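Open day at Provmont: an afternoon with the Kunex hand-held gripper

4/4/19

I had been looking forward to the Provmont open day since the invitation came, and I got there early enough to have the coffee to myself. The ground floor was all conveyor parts and safety fencing. Upstairs was what I came for: Kunex, the hand-held gripper kit that Fladum has been building and that Kokkinos will start shipping in May.

You hold it, you squeeze, and the two fingers close. There's no arm and no motor to wait for, and what you do with your hand gets recorded so a robot can be taught from it later. The kit on offer has 2 grippers, a charging dock, a case and 14 spare finger pads (they wear, and I was glad to hear someone say so out loud!).

Fladum had set up the tryout in a furnished bedroom, which I loved. So many of these demos are foam blocks on a bench. Bedding and clothes are where grippers get humbled, and they had gone straight for it. The pads are blue and flat, and between them a dark fin sticks up in the middle, so you always know where you're pointing when you come down on a fold.
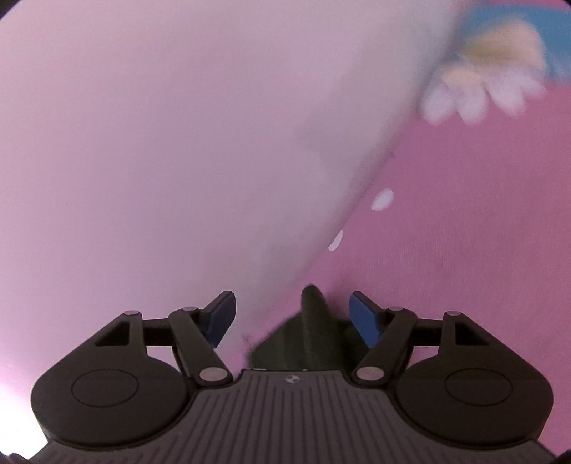 Cloth is fine, wrote Maren afterward under my short post about the visit, but ask them about the weight, my wrist gave up before lunch with the last one I tried. Fair point, and I did ask. They gave me a figure per hand that sounded reasonable, and I held one through a whole turn at the bed without wanting to put it down. A full shift would be another matter, and I'd want to borrow a set for a week before saying more.

What surprised me was how quickly the linkage stops feeling strange. My first few squeezes were clumsy, I kept closing too early and pinching air. After 8 tries I had stopped thinking about my thumb. The black housings on either side are bulky, though, and if you have small hands like mine you notice them when you reach in low and flat over a mattress.

Then on to clothes. A dark green sweater, fuzzy knit, laid out flat with the sleeves spread. Knits are a nice test, soft enough to bunch up and heavy enough to sag, and I could happily have stayed with that one sweater until closing time. 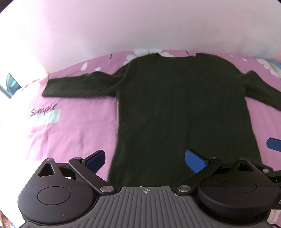
Can you buy a single gripper without the rest of the kit? Kokkinos is selling only full kits for now, with single units planned once the first 100 kits have gone out.

I also asked about the software. It runs on an ordinary laptop, and the recordings can be copied off as plain files, which got a cheer from the person next to me. Setup looked quick, though I only watched that part. The printed manual was still a draft, with a few blank pages where the cleaning instructions should go.

Parking is behind the building, by the way, and the sign is easy to miss. I've put my name down for a loan set and will write that up separately.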